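How to Put Together a Radio Award Entry

Most station award entries are lost on paperwork and pacing, long before a judge has formed a view of the program itself. These notes cover a standard entry in a speech category: one audio file, one written statement and a short form. Music and news categories differ in places, and I've marked where.
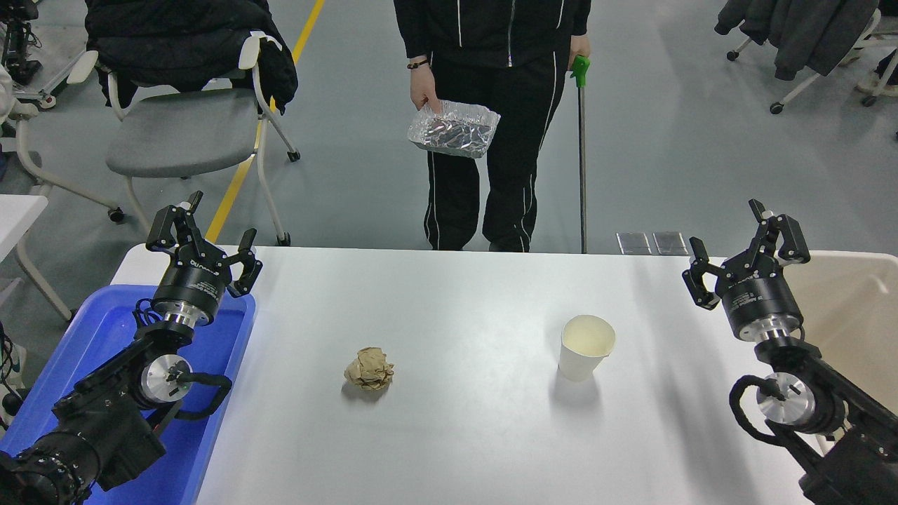 Start with the rules document for the year you're entering. Don't work from last year's copy. Categories get merged, time limits change, and the eligibility window can move by a month in either direction. Print the page for your category and underline four things: the dates the program must have aired, the maximum length of the audio, the word limit on the statement, and who is allowed to submit.

Pick the category

A program often fits more than one category. A half-hour feature on a river flood could go in as documentary, as community programming or as local news. Read the judging criteria for each and ask which one your audio answers without help from the statement. If you have to write a paragraph explaining why it belongs there, it belongs somewhere else.

At Varneck we entered the same harbor feature in two categories one year. The rules allowed it, but the fee was charged twice and the second entry was an afterthought. It showed. I would pick one and spend the time on it.

Find the audio

Go back to the original sessions if you still have them. The logger copy is fine for proving that something aired, but it has been through the transmission processing and it sounds squashed next to a clean file. If the logger is all you have, use it and don't try to repair it much. Light noise reduction is usually enough.

Make a folder for the entry and copy everything into it. Work on the copies. Name the files with the program title, the air date and a short note on what's in them, so that "bikimdale_market_full" and "bikimdale_market_openonly" can be told apart by somebody who wasn't there.

Cut the montage

Some categories want a single unedited program. Others ask for a montage, usually a set of clips from across the year. Check which before you touch anything, because an edited file in an unedited category is normally disqualified.

For a montage, do a first pass without stopping. Listen at normal speed and write down the time of anything that made you pay attention. Don't grade the clips yet. On the second pass, drop anything that needs setting up. A judge has no idea who your regular callers are or what happened on Tuesday's show, so the clip has to make sense cold.

Put your strongest clip first. Judges hear a lot of entries in a row and the first minute sets how they listen to the rest. After that, vary the pace. A quiet interview after a loud studio piece works well. Two phone calls back to back usually don't, as the ear gets tired of the line quality.

Keep the joins simple. A short fade and half a second of silence is plenty. Some stations use a sting or a whoosh between clips, and by the fifth one it gets irritating. Music under speech can also cover a good voice, so leave it out unless it was in the original broadcast.

When you have a full cut, time it. If the limit is 7 minutes, aim to finish a few seconds short. Files that run over are either stopped at the limit or thrown out, and either way you lose your ending.

Write the statement

The limit is often 200 words, and it goes quickly. Use the first sentence to say what the program is and who it's for. Use the next few to explain what the judges can't hear: how the story was found, how many people worked on it, what the difficulties were. Finish with what came of it, if anything did.

Leave out adjectives about your own work. "Groundbreaking" and "much-loved" are in nearly every entry and they take up space. A plain fact does more. In our statement for the Kimaro ferry series we wrote that the presenter made 41 crossings over one winter to record it, and that was the line a judge brought up with us afterward.

If you use audience figures, say where they came from. A small station can say that 3000 listeners tune in on a Saturday morning if it has the survey to back it up. Without a survey, describe the response another way – letters, calls to the studio, a meeting that was held because of the program.

Have somebody outside the production read it. Cosimo Leone read ours for several years. He ran the sales desk and hadn't heard most of the programs, and wherever he got confused, the judges would have too.

Clear the permissions

Check that everyone who needs to know about the entry has been told. Contributors agreed to be broadcast, but the organizers may want to play a clip at the ceremony or put it on their website. Send a short email to the main contributors and keep the replies. For programs involving children, get the parent's agreement in writing again, even if you had it the first time.

Commercial music is a separate question. Most organizers ask you to trim songs to a few seconds at each end. In the music categories they may want them left longer, so read that section closely.

Export and upload

Export to the format in the rules, normally a high-bitrate MP3. Play the exported file from start to finish on a different machine from the one you edited on. Listen once on headphones and once on a cheap speaker. Check the tags too, since an old title left in the file properties will show up on the judge's screen. For anonymous judging, make sure the station name isn't in there.

Upload at least two days before the deadline. Entry sites slow down on the last afternoon, and a large file can time out. Save the confirmation email and take a screenshot of the finished form. We once had a Pisemo documentary recorded as unpaid, and the screenshot was what got it back into the judging.

Put the final audio, the statement, the permissions and the receipt together in the entry folder and back it up with the program archive. If you're shortlisted, the organizers will probably ask for a clip and a photo at short notice, and you'll want both within reach.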